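3.2 Drying time of filled garments in unheated rooms
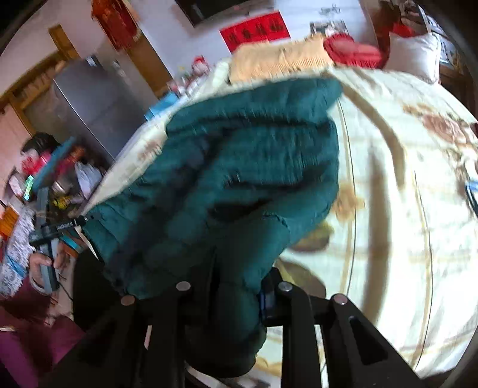 Kári Norðdahl

Figure 2. Padded jacket with horizontal quilting, of the general type treated in this section.

The washing trials in Section 3.1 dealt with flat textiles only. Filled garments behave differently, as most of the water is held in the filling and must pass through the outer cloth before it can leave. The stitch lines matter here. Along each seam the two layers of cloth are drawn together and there is little filling between them, so the seam dries early and the channel on either side dries late. A jacket of the kind shown in Figure 2 may therefore feel dry to a hand passed over the seams while the channels still hold a good deal of water.

We tested 30 garments borrowed from households in Dalen. All had a synthetic filling and a woven outer cloth. Down garments were left out, as their owners' washing habits varied too much to allow a fair comparison. Each garment was washed once at low temperature, spun, weighed and hung in an unheated room with one window ajar. Weighing was repeated every four hours until two readings in a row agreed within the limit of the scale. The time of the first of these two readings was taken as the drying time.

The median drying time was 39 hours. Garments hung by the shoulders dried unevenly, with the hem and cuffs last. Garments laid flat on a rack dried more evenly but took longer overall, and the side facing the rack had to be turned at least once. Shaking the garment at each weighing shortened the drying time by 10 per cent at the median. We take this to be the effect of breaking up clumps in the filling, though the trial was not set up to separate this from the brief movement of air.

Two detergents were used, Nornance and Stukix, in equal doses. No difference in drying time was found between them. Garments washed with Stukix were slightly heavier at the final weighing than before washing, which may point to residue left in the filling. A second rinse removed the difference in all but 4 garments.

The results were sensitive to the humidity of the room. Readings taken in September, when the outside air was damp, were excluded from the median given above and are treated separately in Section 3.4. The Tretora rack used for the flat trials has closely spaced slats, and a rack with wider gaps would probably give shorter times. Channel width was not controlled. Wider channels hold more filling per seam and would be expected to dry more slowly, but the borrowed garments did not span a wide enough range for this to be tested.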